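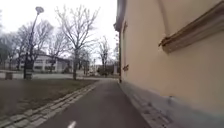 4. Winter upkeep - paths and lawn

4.1 Sweep the asphalt first, far end back towards you. Stiff broom, no leaf blower next to the render.

4.2 Brush grit out of the joints in the paver edging. Soft brush only. Don't lever the blocks up.

4.3 Grit if frost is forecast. One 300 g scoop per stretch, keep it off the grass.

CAUTION: look up before working along the wall. Ledges and eaves can drip and then freeze underneath.

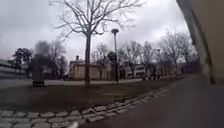
4.4 Lawn: stay off it when its frosty or soft. No raking before the end of January.

4.5 Pick up fallen twigs by hand, bag them.

4.6 Wipe down benches, check the legs sit level.

NOTE: lamp out? Don't open the pole. Ring Santosh Sandhu at Evbridge before 3 on Friday, otherwsie it waits till the next week.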